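**Jimton square storage bin, cream**

Fabric storage bin for shelves, wardrobes and the bottom of cupboards. Sold singly or in packs of four. Item number 2752.

The Jimton is the plain one in our bin range. It has no lid, no print and no label holder. It comes in one colour and is meant for things you reach for often: socks, scarves, toys, charging leads, clean tea towels. If you need a bin that stacks, look at the Prinix instead, which has a stiff lid and costs a little more.

## Fit

The base is square, so the bin can go on the shelf any way round. The walls are tall. Measure your shelf opening at the top of the bin as well as the base, and leave a finger's width on each side so that it slides out without catching. Customers with Kuipers cube shelving have told us it goes in without trouble. It is a tighter fit in the older Brunisura units, where the middle upright is thicker, and we suggest ordering one to try before buying a full set. 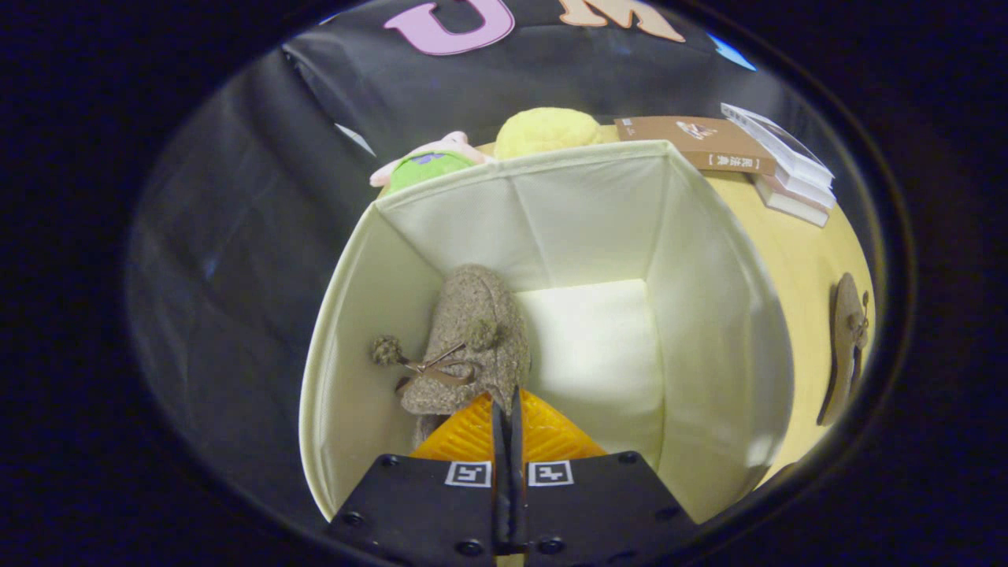 *Jimton bin in cream, inside view.*

## Opening it up

Bins are sent folded flat. Pull the walls apart, push the base down into the corners and press along each wall with your palm. Fold lines will show at first. Most drop out after a few days in use, and a cool iron through a damp cloth will deal with any that don't. Keep the iron off the seams.

## Care

Wipe with a damp cloth and a little washing-up liquid, then leave open to dry away from radiators. Do not machine wash, tumble dry or bleach. Loose dust and crumbs come out with the brush end of a vacuum cleaner. Cream shows marks sooner than darker fabrics, so for shoes or garden things we would point you to the grey Brunisura basket.

## Packs and delivery

- Single bin: item 2752
- Pack of four: item 1326
- Trade carton: item 1000, packed to order

Orders over £100 are delivered free to mainland addresses. Smaller orders are charged at the standard parcel rate shown at the checkout. Trade cartons go by pallet and need someone there to sign for them.

## Returns

Unused bins can be sent back within the usual returns period. Please fold them flat again and use the original bag if you still have it. We can't take back bins that have been ironed or washed. If a seam comes undone in normal use, send us a photo of the seam along with your order number and we will send a replacement.

## Stock

The pack of four is out of stock until July. Single bins are available now and can be ordered in any quantity. The colour can vary slightly from one batch to the next, so buy what you need for one set of shelves in one order.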